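Subject: Re: [home-gardens] Questions on the February interviews
Date: October 20, 2019

Thanks for the notes. I'll answer in the order you sent them and keep your text above mine where it helps.

> I went through the draft of the Jokeck report last night. The plant
> lists are clear enough, but I don't understand how you got from 96
> households to the 18 gardens in the second table. Did the rest refuse?
> And is there a reason the ash pits are left out of the soil section?

Very few refused. The 96 households are everyone who sat for the first interview in Jokeck, including people with no garden at all and people who farm only across the river. The second table covers gardens where we walked the whole plot with the person who works it and took soil at 3 spots. We had money for 18 of those. I will say this plainly in the text, as the table heading doesn't make it clear.

The ash pits are a gap on my side. People in Jokeck move kitchen ash, fish scraps and sweepings to the foot of whatever tree is doing poorly that year, so a pit may be in use for two seasons and then get planted over. I sampled the open pits but not the old ones, and I didn't want to compare the two sets in the same table. The open pit results are in the appendix for now.
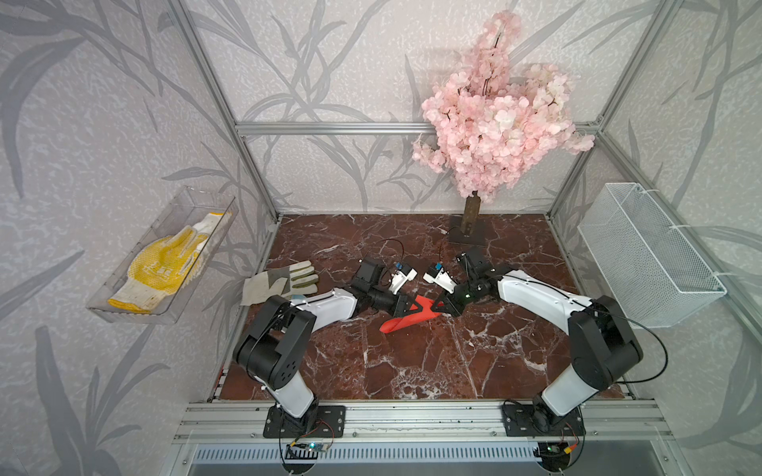
Marble floor, leaf-print walls and the blossom tree at the back.

> Second thing. You use "dooryard" in some places and "home garden" in
> others. Are these the same?

No, and I should have defined them. Dooryard is the swept ground next to the house, where people keep medicine plants, peppers and anything they want to watch. Home garden is the whole planted area, dooryard included. The people in Liyanage make the same split with two words of their own, but in Jokeck they use one word for both and point. That caused trouble in the interviews. For a while we were recording plants as missing from gardens when the person had only been talking about the ground by the door. I went back to those sheets and corrected what I could.

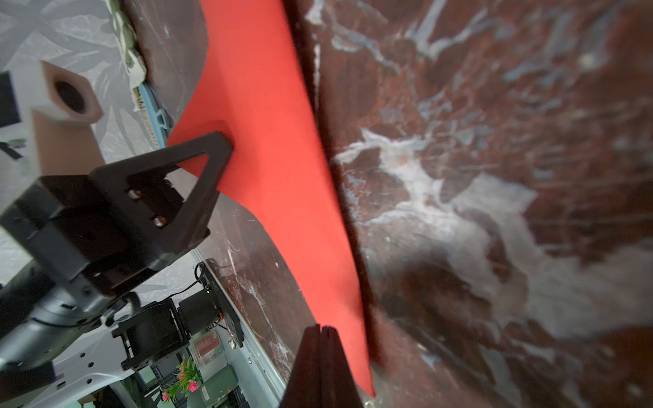
Do you need permission to take cuttings along with the soil samples?
Ask the household first and the village council second, and leave the cuttings where they are if either one hesitates.

This came up at Rovstead too, where the older project had taken cuttings without telling anyone where they would end up. People there still bring it up. We took no live material in Jokeck or Liyanage, only dried leaves for naming, and each household kept a matching set.

> Last, would you be willing to share the interview guide? We start in
> Rurent in February and would like our answers to line up with yours.

Yes. I'll send it to anyone on the list who writes to me directly. It's long, and I would cut the section on market sales unless you have a second person to take notes. The questions on who gave a plant to whom are the ones I'd keep. They take time, but people enjoyed them, and most of what we know about how varieties travel between villages came from there.

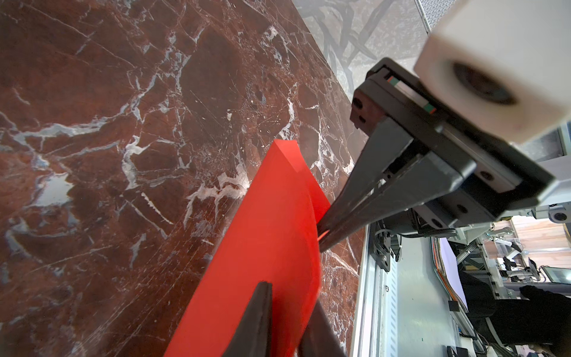
The red-orange sheet on the marble.

On paying people for their time, we gave 500 in local money per garden walk and nothing for the short interview. Some people thought this was unfair and I think they were right. If I did it again I would pay for both, at a lower rate for the short one.

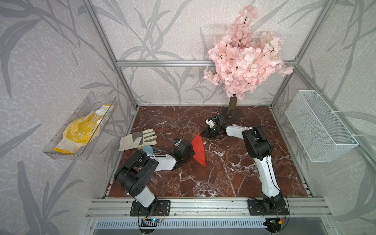

The guide also has a section on plants that are kept for looks alone, and I'd ask you not to skip it. We nearly dropped it as a side matter. In Liyanage, several people listed flowering trees before they listed anything edible, and two of them included artificial ones, which we had no code for. An artificial cherry blossom tree like the one standing behind the right-hand arm would have been left off our sheets, even if the owner named it first. I'd add a line for such things and write down where they stand in the house or yard. It won't help the soil work, but it does tell you what people count as part of the garden.

The corrected tables will go up on the list page once I've checked the Liyanage names against the dried leaves. If you spot other places where the wording doesn't hold up, send them to the list so everyone has them.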